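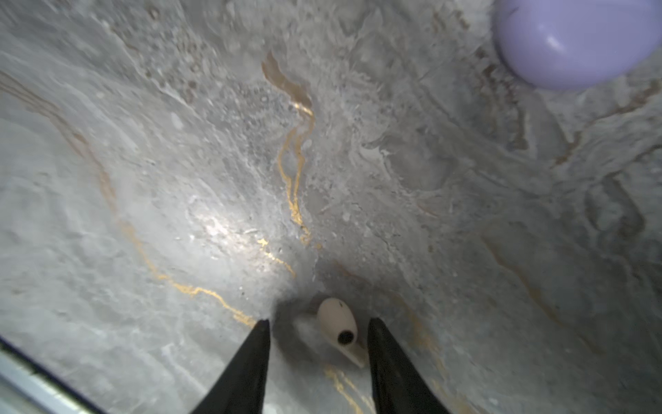
Section 4. Showing the arms a task by remote control

I wrote this section for anyone at the Mullcombe workshop who has already finished the wiring pages and wants to get on with the fun part. You'll be driving both arms yourself from the Sakotton handsets while the software records every move you make. My first try was a mess, so don't worry if yours is too!

Before you start

Pick a task small enough to finish in one go. Picking up one thing and putting it down somewhere else is plenty for a first day. I like short tasks where both arms have to meet in the middle, but please work up to those (I didn't, and I lost a whole Thursday to it).

1. Switch on the arms and let them settle. Keep your hands out of the enclosure until both have stopped moving.

2. Open the Gruden recorder and start a new session. Give it a name you'll still understand in June. Mine are mostly called "test", and I regret every one of them.

3. Check the wrist views on the monitor. You want the fingertips in the picture and a bit of tabletop past them. If all you can see is finger, go back to Section 3 and tilt the camera bracket.

4. Hold both handsets the way the arms are resting, then squeeze the side triggers to link up. The arms will follow you from there.

Caution: Never link up with a handset lying on the bench. The arm will try to match it, and it moves faster than you'd think.

5. Bring the grippers together slowly. When both have hold of the same thing, you'll feel nothing at all through the handsets, so watch the fingertips and make tiny moves. If one side starts to pull, ease off with that hand and let the other one lead.
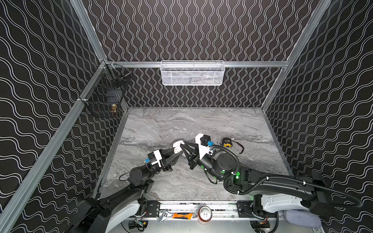 Photo: Mullcombe workshop, fixed camera

6. Press the pedal once to end the take. You get 2 seconds to change your mind - a second press in that time throws the take away.

Note: Keep the takes where you fumbled and then fixed it. The arms learn a lot from a good recovery. Throw out the ones where you gave up halfway.

7. Put everything back, but shift it a little. A different spot or a different angle is fine. If each take starts from the very same layout, the arms will only ever know that one layout.

8. Go again. Our first set that played back well had 292 takes in it, spread over 6 sittings. I'd stop when your wrists get tired, as tired takes look jerky later on and you'll end up deleting them anyway.

Note: Part both grippers before you press the pedal. I leave a clear gap so the next take begins with open space to work in. 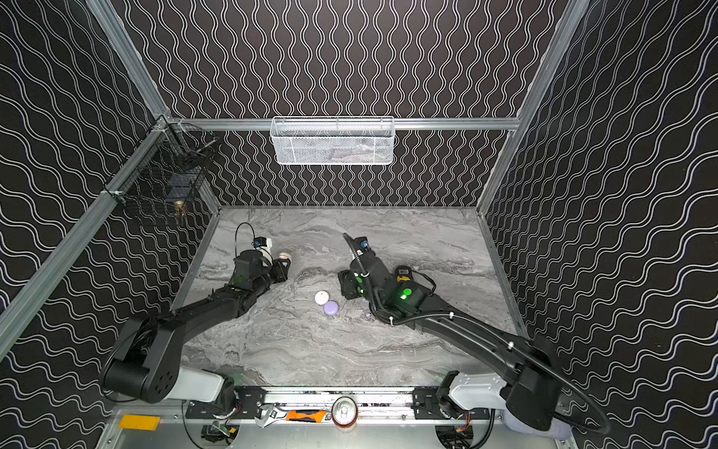 Nishimura wrote in after the last version of this guide to say that step 7 deserves more room: "I moved things by a finger's width each time and thought that was enough. Playback fell apart as soon as I used the far side of the table. Tell people to be bold with it."

Fair point, so be bold with it. Use the whole area both arms can reach, and turn things as well as sliding them.

9. When you're finished for the day, bring both arms to rest, let go of the triggers, and save the session before you cut the power. Playback is in Section 5.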